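How to make a small desk good for working again

My desk is a simple wooden one, pushed against the wall, and it is used for everything. It is for work, for charging, for snacks and for things which have no other home. After some weeks the mouse has no room to move. Below is my way of putting it in order. I need 30 minutes for it, in the evening, and I use no special products except one set of cable ties.

Step 1. Begin with the mouse

This may sound strange, but I start with the thing I use most. Pick the mouse up, turn it over and wipe the bottom with a slightly damp cloth. Clean along the seam and the wheel with a dry cotton stick. Do not spray any liquid on it directly. While it is off the desk, look at your chargers and decide which ones must stay.

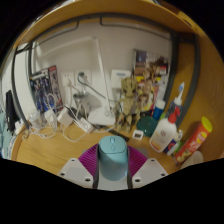 Ursu wrote to me under the first version of this page that the chargers should come before everything, and that it is better to pull all plugs out and put back only those you can name. I tried it and I agree for the most part. Only write down first what was connected where.

Step 2. The cables

Make one loop from each cable, as wide as your hand, and close it with a tie. Mine are from Verketti, a pack of 30, but a strip of old fabric also holds well. Do not pull the loop tight near the plug - the cable breaks there first. Keep the power strip at the back, where you can reach the switch, and leave free air over the adapters.

Step 3. The back row

Figures, posters and other nice things can stay. I would not like to work at a desk without them. Put them in one line close to the wall, and keep the front half for the hands. If something large leans on the wall, check that it does not press on a plug.

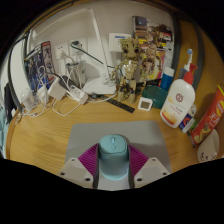

Now lay the pad flat. It should be on the side of the hand you use, with its long side along the front of the desk, and your elbow should rest easily. If the corners of the pad come up, leave it under heavy books for one night.

Step 4. Things which are not for the desk

Food boxes go to the kitchen and bottles go to the bathroom. A mug can stay while you drink from it. I take a small tray and carry everything in one walk, otherwise I stop after the second item. 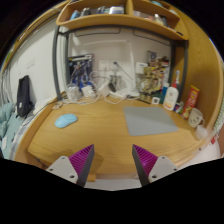

Wipe the wood along the grain, never across, and dry it with a second cloth. Then put the mouse back on the pad and move it in a big circle. If your hand touches something, this thing is standing too near.

I repeat the whole work in June and once more before winter.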